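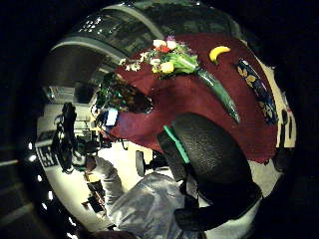 Table setting group opens its Nieto workroom to beginners

A group that meets to practice laying and dressing tables has opened its workroom at the Nieto building to newcomers. The sessions began in June and run from 4 p.m. until early evening. They cost nothing to attend.

Each session starts with a plain cloth, and people add to it from whatever has been brought in. A dark red cloth has been in use lately, with artificial flowers, a banana, a potted plant and a white and blue cup among the things set out on it. Remedios Campos, who runs the sessions, asks people to start with the tallest item and work down from there.

"Most of us own one good cloth and never use it," Campos said. "I want people to go home and put it on the table for an ordinary supper."

Food goes on the table as well. A dark bowl piled with bright green vegetables was placed beside a clear glass container on the red cloth. Campos prefers green on red and tells beginners to stay with two main colors until they feel sure of themselves.

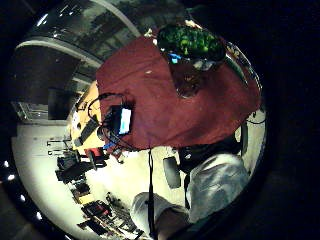

Crescencio Escobar said the color rule was the part he argued with most, and that he still puts yellow on everything at home. He would also like a session on small tables, as his own seats only two.

The group has 29 regular members and received $1,473 from the Drallach neighborhood fund this spring. Most of the money went toward cloths and storage bins. The rest will pay for a second folding table, which is on order from Vonent.

Members are also sorting the donated tableware. More than 103 pieces have come in, many of them single cups and saucers. Chipped pieces are set aside for use as plant saucers, and full sets can be borrowed for 3 weeks at a time. 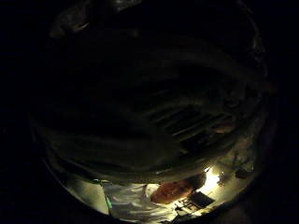
A person in a white shirt, near a bright light.

Anyone who wants to come should bring one cloth, ironed or not, and one thing to put on it. Sign-up sheets are at the Nieto front desk and at the Drundik hardware store. Children are welcome with an adult.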